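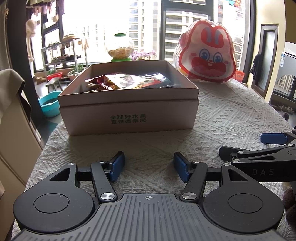 Hirnau two-hand gripper kit, hire or buy? (home recording, no robot yet)

Dorport Makers Help > Robots and automation > Kits and hire
Asked in February by Mei Fitzsimmons
Status: open, answer accepted

Quick one, need to decide by tonight really because the hire price goes up.

Looking at the Hirnau hand-held kit. The pair, left and right, camera on each. Plan is to record tidying and packing jobs in my own flat, then use the clips to train a small two-arm setup when the arms arrive. Arms are on order, no date. So for now it's me, the grippers and a table.

Jobs on my list:

packets of snacks into and out of a cardboard box
lids on and off plastic jars
folding a cloth, if the fingers will do it
small stuff into a basket

Nothing heavy. Nothing sharp.

Buying the pair outright is 3575 and that's before the software. Hire is monthly, deposit of 100, software included (the Illier app, they say it does the syncing and the export). Hire sounds like the sensible thing but I've read the terms twice and can't work out what happens to the clips when you stop paying. Do I keep them? In a form I can open?

Other things I can't get a straight answer on from the sales page:

1. Foil and shiny film. Do the fingers hold it or does everything squirt out sideways. Half of what I'd be packing is crisp bags and sweets.

2. Windows. My table is right by a big window and there's nowhere else for it to go. Does the tracking cope with bright glass behind, or do I need blinds.

3. Is a lived-in room ok. Washing up, shoes, plants, all the usual. The setup guide shows a bare grey room with one cube on the table and I do not have a bare grey room.

4. Hand ache. I have smallish hands and a wrist that complains.

5. Is one person enough? Video on their page has somebody else pressing the start button.

Not bothered about accuracy down to a hair, just want clips that are usable. Anyone in Dorport got one I could hold for five minutes, even better.

Edit: I know I could print my own. Don't have a printer, don't want a printer.

Edit again: yes it's the newer one with the soft pads, not the one with the bare fingers.

3 answers, sorted by most helpful

Answer from tablesaw_ned
Accepted

Had the pair on hire for a good while and then bought. So biased but I've used them a lot. In your order more or less.

Clips. You keep them but ONLY if you export before the hire ends. Inside the app they're in Illier's own format and the app locks when the subscription goes. Export gives you ordinary video plus a table of positions and finger opening for each side. Opens in anything. I got into the habit of exporting at the end of every session, takes a while but you can leave it going. Don't save it all for the last day. I did that with my first month and was up till stupid o'clock watching a bar move. Export goes one session at a time, there's no select all, I have moaned to them about this and got a polite email.

Foil. Fine with the soft pads, mostly. Trick is where you grab. Go for the crimped end or a fold, not the fat middle. The middle of a full crisp bag is a balloon and the fingers slide off it. If you do grab the middle, close slower than you think. Very shiny film is also a pain for working out afterwards what you were holding, because the reflections move about, but if the recordings are for training then I'd want that in there. Your arms will meet shiny packets too.

Box. Put it where both hands can get over the rim without your elbows going up round your ears. My first lot I had the box too far away and every clip is me leaning. When you lean, the grippers tip, and then the camera sees mostly box wall and no packets. Sit closer. If it's a light box it'll slide when you catch the rim, so either use the other gripper to steady it (good, that's two-handed work, that's what you bought the pair for) or put a cloth under. Thick textured cloth on the table helped me loads. Also quieter for downstairs.

Window. This one is a real issue so read it. The tracking works by picking out bits of the room and following them. Bright window with not much in it gives it nothing to follow. Window with buildings behind, edges, frames, things on the sill, it copes, because it's got something to grab. What kills it is the exposure jumping when you swing from the window down into a dark box and back. You get a little hop in the path. Fix exposure in the settings, it's under Camera then Hold, and it's off by default for reasons I can't imagine. Do it after the room's lit how you want it. I record mornings only now, around the same time, and get far fewer hops. Thin blind half down is plenty if the sun's coming straight in. Don't black it out.

Room. Lived-in is good!! Ignore the grey room. Shoes, laundry, basins, plants, leave the lot. More corners for the tracking to use and your model won't fall over the first time it sees a chair. Two exceptions. Stuff that moves (fan, curtains in a draught, cat) confuses it. And big mirrors or glossy doors on appliances, because the tracker will happily follow the reflection. I hung a tea towel over mine.

Hands. They're not light. I do short goes. The squeeze is through a trigger and the spring is stiff out of the box, there's a softer spring in the little bag which everybody throws away becuase it looks like packaging. Look for it. On a hire kit check it's in there when it arrives, or they may have a go at you over it when you send it back.

One person. Yes. Hold both triggers closed together until it beeps, that's start, same again for stop. It's in the manual but way at the back. The somebody else in the video is just a video.

Hire or buy: hire first. If you're still recording after two months then do the sums.

 Mei Fitzsimmons: this is brilliant thank you. The spring!! Would never have found that. Does fixing exposure make the inside of the box really dark though

 tablesaw_ned: a bit. Set it while pointing half at the box and half at the window and split the difference. Lamp on the table if it's really bad, off to one side.

 Mei Fitzsimmons: ok. And one session, how long do you let it run

 tablesaw_ned: I stop at 8 minutes. It'll go longer but the files get silly and if there's a hop in the middle you've lost a lot.

 kettle_and_relay: seconding the tea towel. Lost a whole afternoon to an oven door.

Answer from p.wongs

I work at Wongsuwan, we do repairs on these and a couple of other makes, so say so now before anyone else does. Not Hirnau staff, no cut of anything.

What comes back to us, roughly most common first:

Pads peeling at the tip corner. Stuck on, not moulded. Grease does it. If you're doing food packets wipe them after. Damp cloth, no solvent, solvent takes the glue off.

Play in the finger joints. You'll feel it as a click when you close. Pins work out a touch with use. Push them back with your thumb, if they keep coming out send it in. Don't glue. We get ones that have been glued and then it's a new linkage and you're paying for it.

Left and right mixed up in the app. Not a fault but people post us the kit over it. Pair the left one first. If your recording plays back crossed over, that's what you've done. Unpair both and start again, it won't let you just swap.

Calibration. Do it when you unpack, do it again if you drop one. Fingers fully open, fully shut, follow the screen. People skip the second bit. Then every clip says the fingers are never quite closed and you don't find out until you try to train on it.

On hire vs buy. Hire kits have been round the houses. Ask for the service slip. If they can't send one ask for another kit. Deposit comes back less wear and their idea of wear is pads, so photograph the pads the day it comes.

For jar lids, since it's on your list. Two-finger grippers are not great at screw lids. You can do it but you're turning the whole wrist, letting go, turning again, with the other hand clamping the jar. Slow, and that's the wrist you said complains. Loosen the lid beforehand and record the last bit. Or skip lids for the first month. Smooth round jars also spin in the fingers, a rubber band round the jar sorts it.

Folding cloth: works. Grab corners. Thin cloth easier than a towel.

You can come and hold one if you like, we've normally got a pair on the bench. Ring the bell, side door, not before ten.

 Mei Fitzsimmons: would love to, will come by. Is the softer spring something you'd fit while I wait?

 p.wongs: two minutes. Bring nothing. If you hire, bring the kit and the spring.

 tablesaw_ned: good point on the second calibration, I skipped it for weeks

Answer from gruffbot

don't bother, buy. hire is a rip off

you need loads of clips anyway, I read up to 3000 for one task, so a month is nowhere near. also the app is rubbish on old phones

 tablesaw_ned: 3000 of what, though? Depends on the task and what you're training. I got something that would put packets in a box, badly, off far fewer than that.

 gruffbot: just what I read

 Mei Fitzsimmons: phone's newish so should be alright. Not spending 3575 on something I've never held sorry

 kettle_and_relay: app is rubbish on new phones too tbh. Crashes if you get a call. Flight mode.

Update from Mei Fitzsimmons

Went to Wongsuwan and had a hold. Heavier at the front than I expected, fine with elbows on the table. With the stiff spring I'd have given up by lunch, the soft one is a different thing altogether. Hired for two months. Emailed about the service slip and they sent it without a fuss, pads replaced recently by the looks of it.

Asked about export in writing as well. They confirmed it, files are mine once exported, app locks at midnight on the last day. So put a reminder in for the day before.

Doing packets and box first, then cloth. Lids can wait. Will post the exposure setting that works for a bright window once I've got one I trust, as I can't find it written down anywhere.

 kettle_and_relay: please do, mine faces the same way

 p.wongs: wipe the pads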